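Squeaky interior door, tried everything I own
Posted in Home Repair > Doors and Trim
Friday, February 23, 2024

Hi all! The door between my kitchen and the hallway has started to squeal, and only in the last bit of the swing before it closes. I've sprayed the hinges 2 times with the general purpose stuff from the garage and each time it went quiet for a few days, then came back louder. It's a heavy old door and I love it, so I don't want to plane or swap anything if I can help it. Do I need new hinges, or am I just using the wrong thing?

talel_fixes
Wrong thing! The thin spray cleans out whatever grease was left and then it's gone. Pull the pins one at a time (door closed, bottom hinge first, tap up with a nail and a hammer), wipe off the black gunk, and rub them down with fine steel wool. Then put on a thin coat of white lithium grease or plain petroleum jelly and drop them back in. I did 4 doors in one evening this way with a podcast on and it was the most satisfying job of my whole winter. Open and close each one a few times after and wipe up what squeezes out, or it'll collect dust.

plenen
candle wax works too. or bar soap

Leso_Kalinowski
Love a heavy old door! I agree with the grease, but a noise only at the end of the swing makes me want to check the screws first. Open the door halfway, grab the knob and lift gently. If you feel it move, the top hinge is loose and no amount of grease will keep it quiet. Swap one short screw in the top hinge for a long one that reaches the stud and snug it up by hand, not with the drill on full power. Mine pulled back into line right away and the latch started catching properly too, which I hadn't even been hoping for.

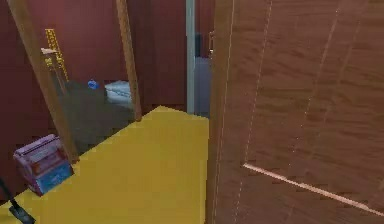 If the screw hole is stripped, pack it with toothpicks and wood glue, let it dry overnight and snap them off flush before you put the screw back. And do the grease anyway while you have the tools out. Let us know how it goes, I'm rooting for the original hinges!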